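Kalinowski Lidia Series Tall Cabinet Refrigerator

Residential Kitchens — Refrigeration — Lidia Series

Product code: 3218
Availability: made to order
Sold through: Traltwood showrooms and approved kitchen dealers

Overview

The Lidia is a full-height refrigerator intended for kitchens in which the appliance is set in line with the cabinetry. It is supplied by Kalinowski as a complete unit with a single full-length door, adjustable shelves and a freestanding base. It may be installed at the end of a run of cabinets, between two tall cabinets, or in a separate pantry.

The series replaces the earlier Zurnov line, which remains supported for parts and service. Owners of a Zurnov refrigerator who are planning to replace it should note that the Lidia requires more clearance at the rear. The section on installation below should be read before any cabinetry is ordered or altered.

Capacity and Storage

The Lidia has a net storage capacity of 300 liters. This figure is measured with all shelves in place and excludes the space taken up by the fan housing. Dealers are asked to quote the net figure in all written offers, as the gross capacity is not a useful guide to what the appliance will hold.

Shelves are supported on molded side rails and can be moved without tools. To move a shelf, lift the front edge, draw the shelf forward until the rear stops clear the rail, and lower it out of the cabinet. Shelves should be emptied before they are moved. A shelf that has been correctly seated will not tip when light pressure is applied to the front edge.

Food should be arranged so that air can pass freely between the items and the rear wall. Items pushed against the rear wall may freeze, particularly leafy vegetables and soft fruit. Cooked food should be cooled before it is placed in the appliance and should be kept covered. Raw meat and fish are best stored in closed containers on the lowest shelf.

Temperature Control

The factory setting is suitable for most households and does not need to be changed at installation. The control is located behind a small cover at the top of the compartment and has settings from 1 to 5. The appliance is delivered at setting 3. A higher number gives a lower temperature.

After any change to the setting, allow a full day before making a further adjustment. The temperature in the compartment will vary during this period, and repeated adjustment tends to prolong it. A separate refrigerator thermometer, placed in a glass of water on the middle shelf, gives a more reliable reading than one left in the open air of the compartment.

Where the appliance stands in an unheated room, the owner should consult the dealer before purchase. The Lidia is designed for rooms in normal domestic use and is not recommended for garages, porches or outbuildings.

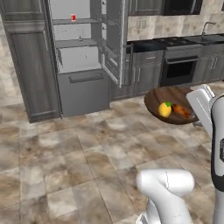 Page last changed: December

Door and Hinges

The door is supplied hinged on the right. A left-hinged version may be ordered at no additional charge, provided the request is made with the original order. Conversion after delivery is possible but must be carried out by an approved service technician, who will also replace the lower hinge plate and reset the door seal.

The door should be able to open well past a right angle so that the shelves can be removed for cleaning. Where the appliance stands beside a side wall, a filler panel will normally be needed. The required width depends on the thickness of the handle chosen and is given in the drawing supplied with each order.

The door seal is held in a channel and can be replaced by the owner. Seals should be wiped with warm water and a small amount of dish soap, then dried with a soft cloth. Solvents, bleach and abrasive cleaners shorten the life of the seal and should not be used. If the door does not close evenly, check first that the cabinet is level. Most complaints concerning the door are resolved by adjusting the front feet.

Finish

The exterior is available in gray, white or unfinished primer. The primed version is intended for customers who wish to have the appliance painted to match existing cabinetry, and it is delivered with a sheet of instructions for the painter. Kalinowski does not accept claims relating to paint applied after delivery.

Replacement panels and handles are listed separately in the parts catalog. Small differences in shade may occur between panels produced at different times. Customers replacing a single panel are advised to request a color sample from their dealer first.

Installation

The appliance must stand on a firm, level floor capable of bearing its full loaded weight. Carpet and cushioned vinyl should be cut back so that all four feet rest on the subfloor or on a hard covering. The feet can be raised or lowered by hand while a second person tilts the cabinet slightly backward.

A clear space must be left behind the cabinet and above it for the movement of air. The minimum distances are printed on the label inside the compartment and must not be reduced. Vent openings in surrounding cabinetry should be kept free of dust and must not be covered with trim, shelf paper or stored items.

The appliance should be connected to its own grounded outlet. Extension cords and multiple-outlet adapters must not be used. The outlet should remain within reach after installation — if it is placed directly behind the cabinet, a separate switch in an accessible position is required.

If the unit has been laid on its side during transport, it must stand upright for a full day before it is connected. Delivery crews appointed by Traltwood will note on the delivery slip whether this applies.

Routine Care

The interior should be cleaned at regular intervals with a solution of baking soda and lukewarm water. Shelves may be washed by hand in the sink once they have reached room temperature. They are not suitable for the dishwasher.

The drain opening at the base of the rear wall carries water from the compartment to a tray above the compressor. If water collects on the compartment floor, the opening is likely to be blocked. It can be cleared with the plastic rod supplied in the accessory bag. Metal wire must not be used.

The condenser should be brushed or vacuumed once a year, and more often in homes with pets. Disconnect the appliance from the electrical supply before this work is begun.

If the refrigerator is to be left unused for an extended period, remove all food, disconnect the unit, clean and dry the interior, and leave the door slightly open. Households with small children should secure the door in this position with the transport strap so that it can be neither closed nor opened further.

Sound

The compressor and fan produce a low, steady sound in normal operation. Occasional clicking occurs when the thermostat switches, and a faint trickling may be heard as refrigerant moves through the lines. These sounds do not indicate a fault. Rattling usually means that the cabinet is touching a wall or that an item on a shelf is resting against its neighbor.

Warranty and Service

The Lidia carries a warranty of 3 years covering parts and labor. The warranty begins on the day of delivery and applies to the original purchaser at the original address. Transfer to a new owner may be requested in writing when a home is sold.

The warranty does not cover shelves or door racks broken in use, damage caused by incorrect installation, or ordinary wear of the door seal. Repairs carried out by technicians who have not been approved by Kalinowski may affect the validity of the warranty.

Service is arranged through the dealer from whom the appliance was bought. There are at present 17 approved service points, and a current list is held at every Traltwood showroom. When requesting service, please have ready the product code, the serial number from the label inside the compartment, and proof of purchase.

Delivery and Returns

The normal delivery time for made-to-order units is about six weeks from confirmation of the order. Delivery is made to the room of installation where access permits. Customers are asked to measure doorways, stair turns and elevators in advance and to inform the dealer of any difficulty.

Visible damage should be recorded on the delivery slip before it is signed. Units finished in gray or white may be returned unused in their original packaging, subject to a restocking charge. Primed units and left-hinged units are not returnable unless defective.

Removal of an old refrigerator can be requested at the time of order. The old appliance must be empty, disconnected and defrosted when the crew arrives.

Related Items

Lidia filler panel, narrow and wide
Replacement door seal, Lidia and Zurnov
Additional shelf with front trim
Accessory bag with drain rod and leveling wrench
Transport strap

Specifications and finishes are subject to change. Dealers should refer to the current price list before issuing an offer.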